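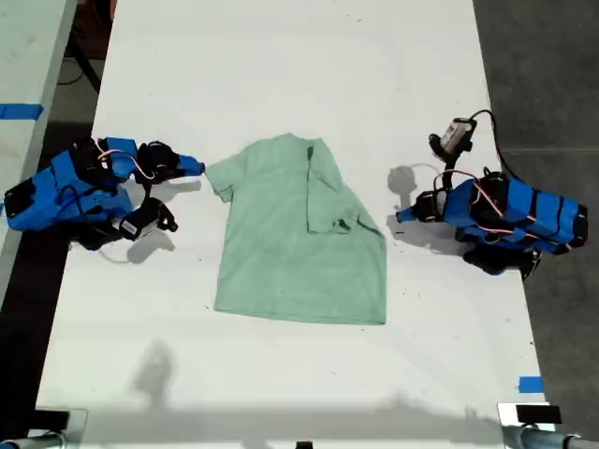

Lovska's view, put to the class in the discussion thread, was that a machine folding a shirt doesn't count as doing the laundry, any more than a dishwasher counts as doing the dinner. Keep that objection in mind through these notes. It comes up again under cost, and the first tutorial question is built on it.

Unit 2: Can machines do the chores yet?
Course notes, revised 2022-06-20

2.1 What we mean by a chore

For this unit a chore is a job with a start state, an end state and somebody who would notice if it were done badly. Folding a T-shirt qualifies. So does wiping down a bench or sorting bolts into bins at the end of a shift. Household chores and shop-floor chores are treated together because the handling problems overlap, though the money side is very different and is left until Unit 5.

Cloth is our running case. A steel bracket has one shape. A T-shirt has as many shapes as there are ways to drop it, and every fold changes what the next grasp has to deal with. In the robotics literature it is called a deformable object. Rigid parts can be located from an outline and a couple of reference points. With cloth the outline tells you much less, as a sleeve may be lying under the body or turned back on itself.

2.2 Stages of a fold

Most folding work splits the job into flattening, folding and stacking. Flattening is usually the hard one. Starting with the garment already spread out removes a good deal of the difficulty, so when you read a result, check the start state first. The Goserlow exercise in your workbook gives 3,290 attempts, of which 3,102 were scored as complete. Work out the rate, then read the scoring rule on the facing page. A fold with one sleeve sticking out was scored as complete. Decide whether you would accept that from a laundry service.
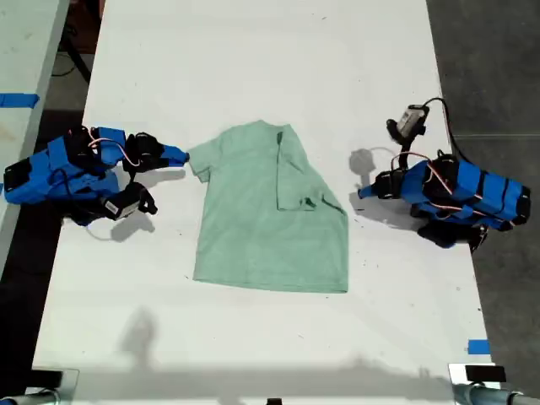
Why use two arms for a job that a person can do one-handed if they have to? Two arms can hold the cloth at separate points, so one part can be kept still or under tension while another is moved, and that makes up for some of what simple grippers lack compared with fingers.

2.3 Grasping

A two-finger gripper has to get hold of an edge. On a hard, flat surface there is very little room under a single layer of fabric, and the fingertip can push the cloth along in front of it. Common remedies are a softer tip, a higher-friction covering, a padded work surface, or pinching up a ridge of cloth and closing on that. Each has a drawback. Padding helps with the pick-up but can let the garment shift during the fold.

The second problem is layers. Closing on two layers when you wanted one gives a fold that looks fine until the garment is lifted. Vision from overhead often can't settle the matter. A camera near the wrist gets a closer look at the edge,

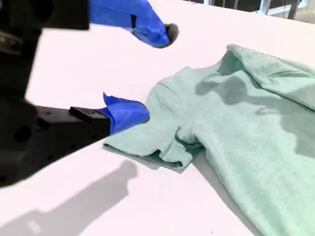

but its view can be blocked by the fingers at the moment of contact, which is when the information is most useful. Some systems add touch or motor-current sensing for this reason. Lenz, the worked example in the workbook, uses neither and relies on trying again after a miss.

2.4 Where that leaves us

Single garments under fixed conditions: yes, with supervision. A mixed basket in an ordinary house: not dependably. Shop-floor work sits further along, mainly where parts arrive in the same position each time. The Cusier sheet lists more than 100 tasks for you to sort under these headings. Bring it to the September tutorial with your rate from 2.2 and a short paragraph answering Lovska.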